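How to test if a robot can do a small household chore

Many people ask me whether a machine can already help at home. My answer is that you should choose one small chore and test it properly. At Nekasora we use loading a wine rack, and you can follow the same steps with your own arms.

1. Choose a rack with open rings. A closed box hides the bottle and makes it hard to judge the result.

2. Cover the table with brown paper and mark a grid on it with blue tape. Write down in which cell the rack stands, so you can put it back after each try.

3. Begin with one arm. Let the second arm wait above the table, away from the rack.

4. Set the speed low. We give the machine 5 minutes for 2 bottles. A person needs much less, but speed is a question for later.

5. Repeat the chore without moving anything, then turn the rack a little and repeat again. Most of our failures come at this point.

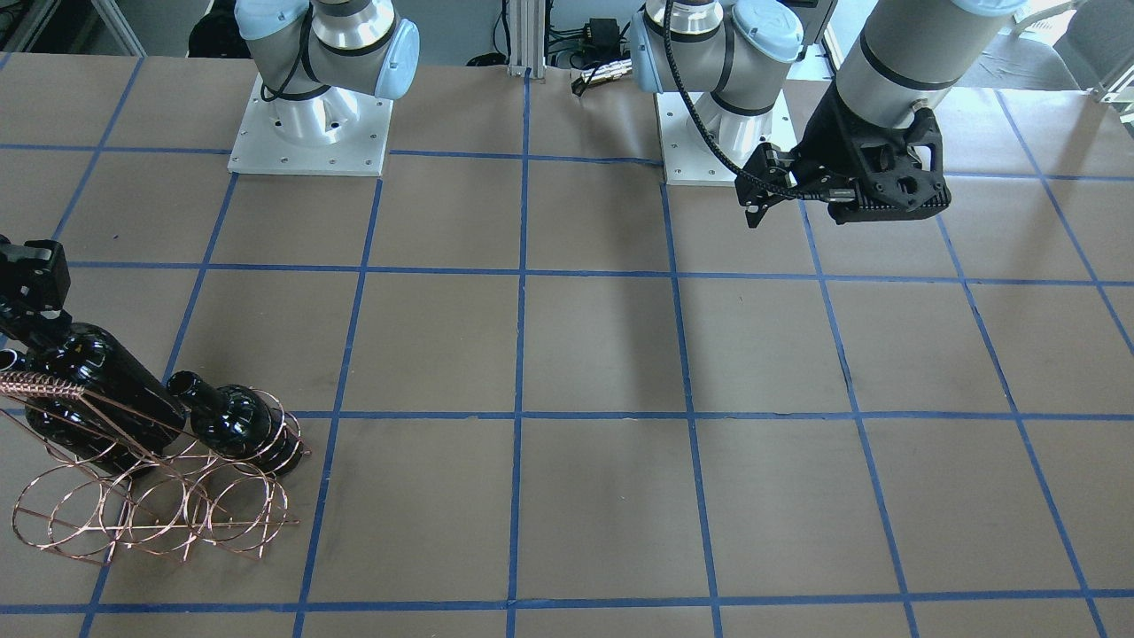 Glass is smooth and round, so the grip must be firm before the arm lifts. If the bottle turns in the fingers, stop and take it again nearer to the middle.

Count a try as good only if no person touched the rack. On our last Friday we had 7 good tries in a row, and then a bottle missed its ring. For me this means "not yet" for the kitchen, but I would repeat the test in November with a different rack.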